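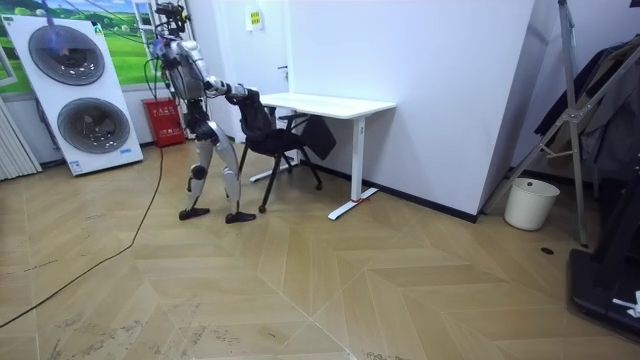
When should a shared desk be cleared and the chair pushed in?

At the end of every booking, before the person using the desk leaves the room. Under the new house rules at Bellham, that applies to a half-hour booking as much as to a full day.

BELLHAM SHARED WORKROOMS ADOPT "CLEAR TOP, CHAIR IN" RULE FOR ALL DESKS

For immediate release

Bellham, the shared workroom operator, will introduce one closing routine for all of its bookable desks in August. The routine covers 188 desks in 8 buildings and replaces the separate notices that each building has used until now.

The new rule has two parts. The desktop is left with nothing on it, and the chair goes back under the desk. Anyone who books a desk will see the wording on the booking page and again in the reminder sent before the booking ends.

"We had one building asking people to stack chairs against the wall and another asking them to leave chairs where they were," said Roxana Rengifo, head of workrooms at Bellham. "Members who use more than one site were getting it wrong through no fault of their own. We wanted something short enough to remember."

The change follows a trial at the Damton building, where 75 desks were run under the rule through the spring. During the trial, Bellham asked members what bothered them most on arriving at a desk. Of the members who replied, 87 named things left behind by the previous user, mainly cups, paper and charging cables. Chairs left in the walkway came second. Complaints about the desks themselves, such as height or wobble, were far fewer than the company had expected.

Chairs on casters caused most of the walkway trouble at Damton. They roll easily and tend to end up wherever the last person stood up. The rule asks members to take hold of the top of the backrest and bring the chair in until the back meets the edge of the desk. On desks with a foot bar along the floor, the chair should be brought in straight so that the casters do not catch.

Bags are covered too. A bag may be kept at the desk during a booking, but it must leave with its owner. Items found after closing time will be held at the front desk of the building.

White desktops have a section of their own in the rules.

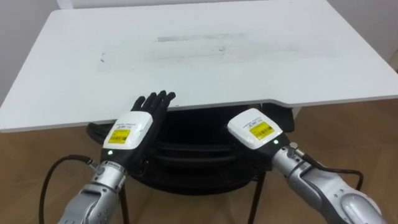 Members are asked not to put tape directly on the surface, whether to mark off a space or to hold down a cable or a sheet of paper. Tape can leave a gray line that ordinary wiping does not lift, and rubbing at it hard can leave a larger dull patch. Staff at each building will lend a desk mat to anyone who needs to fix something in place.

Light smudges are a normal part of use and do not need to be reported. A damp cloth is enough for most of them. Ink, glue and anything sticky should be reported through the booking page so that evening staff can treat the spot with the right cleaner. There is no charge for reporting a mark.

"A white top shows everything, and we knew that when we chose it," said Sze-wing Kan, who manages furniture and fittings for the company. "What we look for is a surface the next person can put a notebook on. Old tops with a few faint marks are staying in service. We will replace one when the edge is damaged or when it can't be cleaned."

Kan's team will check the desks in each building once a month. They will look at the rims and corners, the joints between legs and foot bars, and the casters on the chairs. Desks placed side by side will be lined up again where they have drifted apart, a common result of people leaning on the near edge or pulling a desk toward them.

Cloths and spray for the desks will be supplied by Dratetti, which already serves three Bellham buildings and will now serve all of them. Replacement casters will be kept in stock at the Peñalver building and sent out as needed.

Opening hours and booking prices are not affected. Members with a fixed desk on a monthly plan may leave a screen and keyboard in place – the rule on chairs applies to them in the same way. Anyone who cannot move a chair or clear a desk without help can say so on the booking page, and staff will do it at the end of the booking.

Printed copies of the rules will be available at the front desk of each building from 8 a.m. on the first working day of August. Press questions can be sent to Roxana Rengifo at Bellham's main office.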